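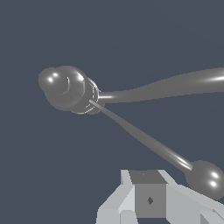
Week 4 notes: Costing a robot cell before you own one

Bring these to Friday's tutorial, along with your draft budget sheet. The sheet only has to be filled in down to line 37. Leave the maintenance section blank for now.

Last week we went through the supplier quotes for the Stava case. Most of you picked Plovska, and most of you picked it for the same reason: the quote came with a simulation package and the simulation looked good. I want to spend this week on what that package is worth to a buyer, and on which lines of a budget it should be allowed to touch.

Start with what a simulation costs. The licence in the Plovska quote is 765 dollars per seat per year, and the case has the plant buying 3 seats. That's small change beside an arm. The labour is the part people leave off. Someone has to get the part geometry, clean it up, guess at mass and friction, build the gripper model and set up the grasps. In the case file the Detar site put 4 weeks of an engineer's time into it before anybody had a result they'd show a manager. If your sheet has the licence and no labour, it will come back to you.

Now the harder question, what you get for it. A supplier will say the simulation "de-risks the purchase". Ask which risk. Reach and clearance, fair enough. If the arm can't get to the fixture in the model, it won't get there on the floor either, and you have saved yourself an expensive mistake. Rough layout is the same, and so is a first look at whether the fingers can get around an awkward part at all. Those are real savings and I'd pay for them.

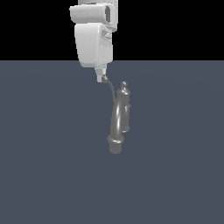 Contact is where I get stingy. A simulated grasp depends on friction values somebody typed in, on a collision shape that may be a good deal simpler than the part you see on the screen, and on a solver that decides what happens when two surfaces touch. Curved, shiny, oddly balanced parts are the worst for this. A real one may come off the line with oil on it, or a burr, or a handle a few millimetres off drawing. None of that shows up unless someone has put it in, and the person putting it in is often the person selling you the gripper.

So when a quote gives you a grasp success rate, write down next to it:

Whose friction values, and measured on what?
Was the part shape used for contact the same as the one displayed?
How many part poses were tried, and who chose them?
Were the failures kept?
Has the same grasp been run on hardware, even badly?

If the supplier can't answer the first two, treat the rate as zero information and budget for a physical trial. I mean that literally - put the trial in as its own line, with freight, sample parts, fixture and floor time. Don't bury it in contingency. Contingency is the first thing a finance manager cuts.

Agarwal's quote is the ugly one in the pack. It has no simulation, a short trial on your own parts, and a day rate if the trial runs over. Several of you marked it down for presentation. Go back and compare it again with the Plovska labour included. The gap is much narrower than it looked, and on my sheet it closes altogether if the first gripper design has to be redone. You may get a different answer depending on your hourly rate. Show the rate.

One caution in the other direction. A trial on a handful of clean samples can flatter a supplier just as well as a model can. Ask for parts out of the reject bin too.

For Friday: revise the comparison table, split simulation into licence and labour, and add the trial line for all suppliers. Write a half page on which number in your budget you trust least. If you write "all of them" you'll be asked to rank them.

Reading for next week is the commissioning chapter, minus the section on warranties, which is out of date.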